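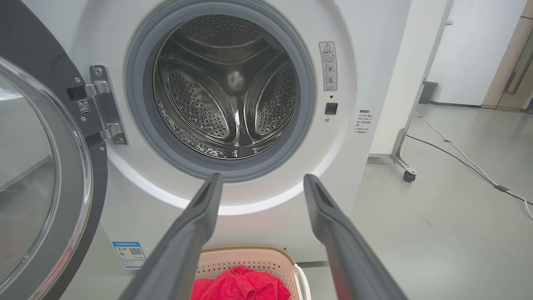 A **front-loading washing machine**, or front loader, is a washing machine in which the laundry is put in through a door on the front of the cabinet and turned in a drum that rotates on a horizontal or slightly tilted axis. Clothes are lifted by the turning drum and fall back into a small amount of water at the bottom. The type is common in homes where the washer stands under a counter, in a closet, or in a bathroom, and it is also the usual form for machines in coin laundries.

Top-loading machines hold the clothes in an upright tub and, in their older form, move them with a central post called an agitator. Front loaders have no agitator.

## Construction

### Drum and tub

The drum is the rotating basket that holds the clothes. It is normally made of stainless steel and pierced with many small holes, so that water can pass in and out. It turns inside a larger fixed container, the outer tub, which holds the water and is hidden by the cabinet. The outer tub is usually plastic. It hangs from springs and rests on dampers that take up the shaking of the spin cycle, and it carries one or more heavy blocks of concrete or cast iron.

The drum is supported only from the back, by a shaft running through bearings in the rear wall of the outer tub. Worn bearings make a rumbling noise that grows louder as the drum speeds up. On many models the outer tub is welded shut and the bearings can be replaced only together with the tub.

### Lifters

Lifters, also called paddles or baffles, are raised ridges fixed to the inside of the drum. Three is the most common number. They carry the wet laundry up the side of the drum until it drops. Lifters may be plastic or steel, and some are perforated so that water picked up by the lifter showers down on the load. Small items such as hairpins and underwires can lodge in the holes or under a loose lifter.

### Door and gasket

The door is round in most designs and has a deep glass bowl at its center. The bowl pushes the laundry back into the drum and keeps it away from the seal. The hinge may be on the left or the right. On a few models the door can be rehung on the other side, but most are fixed at the factory.

A flexible rubber gasket, also known as a bellows or boot, joins the front opening of the cabinet to the outer tub. It has to stay watertight while the tub moves, so it is made with one or more folds. Water, lint, coins and socks collect in the lower fold. The gasket is held by a clamp at each end and can be replaced without removing the tub on most machines.

A lock keeps the door closed during the cycle. It normally releases a minute or two after the program ends, once the drum has stopped and the water is below the level of the door.

### Labels

Washers are sold with warning and rating labels stuck to the front panel or the door. Warning labels deal with such matters as children climbing into the drum, hands near moving parts, and fabrics that should not be spun. Energy labels give the efficiency grade of the machine on a colored scale, and newer ones often carry a QR code that leads to a product record. Paper and film labels tend to lift at the corners in damp rooms.

## Operation

A standard cycle has a wash, one or more rinses, and a final spin. Water enters through the detergent drawer and carries the detergent into the tub. The drum turns slowly in one direction, pauses, and turns in the other. Reversing keeps long items from winding into a rope.

Before spinning, the machine turns the drum at a moderate speed to spread the load against the wall. If the load stays uneven, it slows down and tries again. A single bath mat or a duvet cover with other items caught inside it is a frequent cause of repeated attempts, and some machines will end the cycle with the laundry still wet. Final spin speeds on household models commonly start at 1000 revolutions per minute or a little below.

Because the water level is low, front loaders need a low-sudsing detergent. Too much foam cushions the fall of the clothes and can set off extra rinses.

## Loading and unloading

For cotton, the drum is filled loosely, leaving space for a hand above the laundry. Wool and delicate fabrics are washed in much smaller loads. Zippers are closed and pockets emptied. Small items go in a mesh bag.

The opening is low on a machine that stands on the floor, and unloading involves bending or kneeling. A laundry basket is often placed directly below the opening so that clothes can be pulled forward and dropped into it. Baskets with holes in the sides let damp laundry air while it waits to be hung. Pedestals, sold separately for many models, raise the opening and may contain a drawer. A washer stacked with a dryer is always the lower of the two.

Socks and other thin items often stick to the top or back wall of the drum after spinning. Turning the empty-looking drum once by hand brings them down.

## Care

- **Gasket:** wiped after the last load of the day, including the inside of the fold.
- **Door:** left ajar between washes in homes without small children or pets.
- **Drawer:** pulled out and rinsed when residue builds up.
- **Drain filter:** found behind a small flap near the floor on many models. A towel and a shallow dish are needed, as water runs out when the cap is loosened.
- **Drum:** run empty on a hot program once a month or as the manual directs.

A musty smell usually comes from the gasket fold, the drawer, or the drain filter. Frequent washing in cold water makes it more likely. Dark spots on the rubber are mildew and may remain as stains after cleaning.

## Installation

Front loaders are shipped with transit bolts through the back panel that hold the tub still. These must be taken out before first use. The four feet are adjusted until the cabinet is level and does not rock, and the lock nuts are then tightened. The drain hose is hooked at the height given in the manual, and the door needs enough free space in front to swing fully open.

## See also

- Clothes dryer
- Laundry basket
- Laundry detergent
- Top-loading washing machine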